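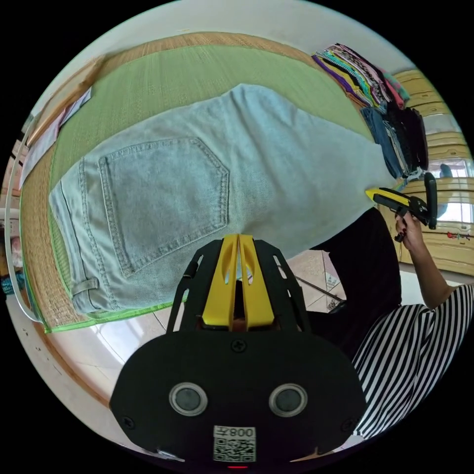 Light-blue jeans laid flat, back pocket side up.

I've had the Nestau folding board for most of the summer now, so I feel I can give it a fair write-up. It's a hinged plastic thing in four panels, and you lay your clothes on it, flip the sides in, flip the bottom up and out comes a neat square. I was doubtful (I've been folding by hand since I was a child, thank you very much) but my T-shirts have never looked so smart, and they all stand up in the drawer like books!

Jumpers are lovely on it too, as long as they aren't the great chunky sort. Denim is where it struggles. I fold jeans in half lengthways first and then use only the bottom flap, and even so the hinge gives a bit of a groan. The Zetside board my sister had was stiffer but took up half the bed.

I did a whole Sunday evening's basket in 12 minutes, which for our house is very quick indeed. It has managed over 200 folds since then with one small white crease along the left hinge. It slides behind the wardrobe when I'm done. I'd give it four stars, and five if they'd make a longer one for trousers.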